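# Rokeo hand-held gripper kit – first impressions after a week with it

**linkage_lou** · Dec 11, 2025

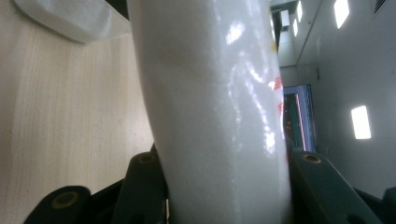 ## Short version

I like it a lot! We ordered the Rokeo kit for collecting pick-and-place demos, and I've been carrying it around the bench every spare minute. Dark plastic fingers, brass-colored ring inserts in the fingers and linkages, camera looking out past the fingers so you get the grip and half the room along with it. That's a glossy white cylinder it's holding, which is the sort of thing I was most curious about.

What I like so far:

- The handle. I have small hands and my old Gruver made my thumb ache by lunchtime.
- Spare linkages in the box, 4 of them, already fitted with inserts.
- You can open the whole finger assembly with one hex key (the key is included, and it's a decent one!).

What I don't like: the manual is a single folded sheet, and the section on calibration sends you to a page that isn't up yet. I got going by guessing, then wrote to Raili Tikkanen at Rokeo, who sent me the missing steps the same evening.

Happy to answer questions. I'm planning to log 1000 grasps before the new year and will post again when I get there.

---

**petrenko_s**

Nice to see one of these in use. My worry would be that highlight patch on the upper right of the cylinder. Shiny white things are miserable for tracking, and you've got ceiling lights in view as well. Does the exposure lock, or does it hunt when you tip the tool?

---

**linkage_lou**

It locks! Hold the side button until it beeps. I hadn't found that when I took the one I posted, so I can't tell you which mode it was in. I've been leaving it locked since and I'm happier with the footage.

---

**gebru_fan**

I'll be the grump. We have the Gebru kit and the Rokeo side by side, and I'd still hand a new person the Gebru. The fingers are plainer, there's less to come undone, and the software doesn't ask you to name every session twice. The Rokeo is the prettier tool, I'll give you that. But all those inserts mean all those screws, and screws back out. I was retightening ours after 100 grasps.

---

**linkage_lou**

Did you use the little tube of threadlocker? Mine was tucked under the foam and I nearly threw it out with the packaging. Fair point about naming sessions though, that drives me up the wall too.

---

**gebru_fan**

There's a tube?

---

**florence.v**

There's a tube. Under the foam, left side.

I've had mine since August and the joints have been fine with one drop on each screw. I did wear through a set of finger pads, but I was picking up gritty castings all day, so I blame myself. Replacement pads come in a pack of 6 and go on in a couple of minutes – warm them in your hand first and they sit flatter.

---

**petrenko_s**

I don't think threadlocker should be the answer on a tool people are meant to take apart. Metal inserts in plastic are a good choice for repeated assembly, no argument there, but then gluing the screws (even the weak stuff) seems to undo half the benefit. I'd sooner see a nylon patch screw from the factory.

---

**florence.v**

It's the low-strength kind, it breaks loose by hand. I've had mine apart plenty of times. We may have to disagree on this one, Sheldon!

---

**aaliyah_d**

Question from someone about to spend her own money: how does it do on round things generally? We handle a lot of bottles and tubes at Clondlow, and our current gripper lets them roll unless you hit the middle exactly.

---

**linkage_lou**

Round things have been the fun part for me. Coming in with a linkage on each side, I find I don't have to be very exact, and if I'm a bit off center I can feel it through the trigger and correct. Fat, slick cylinders take some practice. I'd go in low and close slowly, and watch for anything else standing right next to your target, because the fingers want more side room than you'd expect.

If you're near enough to borrow one first, do that. Hand size matters more than anything on the spec sheet.

---

**aaliyah_d**

Thank you! Side room could be a problem for us, our bottles stand shoulder to shoulder. I'll ask Rokeo if they do a narrower finger.

---

**gebru_fan**

Found the tube. Redoing all the screws tonight. I still prefer the Gebru.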